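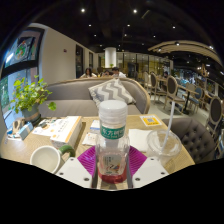

Page 6

Wustico Grasp Planner
Control and planning software for two-finger grippers

Most planners are demonstrated on wooden blocks against a gray backdrop. We'd ask any vendor, ourselves included, to show you a clear bottle with a little red liquid at the bottom, on a table shared with a mug, a napkin and a lidded cup with a long straw.

Clear plastic is where depth sensing tends to fall apart. The planner leans on whatever is opaque – a white cap, a printed label – and fits a bottle outline between those parts. When it can't find enough of them it returns no grasp. Some customers dislike that. We prefer it to a confident guess.

What it does
Proposes grasps from a single wrist view and ranks them. Checks the closing path of both finger pads against nearby items. Logs every rejected grasp with a cause code, readable in the Hadia viewer (sold separately).

What it does not do
It does not estimate fill level. It does not read labels in any language. Thin straws are treated as solid out to a safety margin, so in crowded spots you will lose grasps that a person would think easy.

About the numbers
Olga Barros ran our last bench test in June: 2000 planning calls, 700 of them on transparent items. No grasp was returned on 18 of the transparent calls. Those are planning results only. They say nothing about how often your arm will lift the bottle, and we would be wary of any page that mixes the two.

Requirements
Linux workstation, calibrated wrist camera, gripper with position feedback. Soft ribbed pads need their own contact profile; the default assumes flat rubber.

License
Per workstation, with 6 months of updates. Trial copies are not limited in any way except time. Bring your own worst table.

Technical questions: Jalen Halvorsen, planning software desk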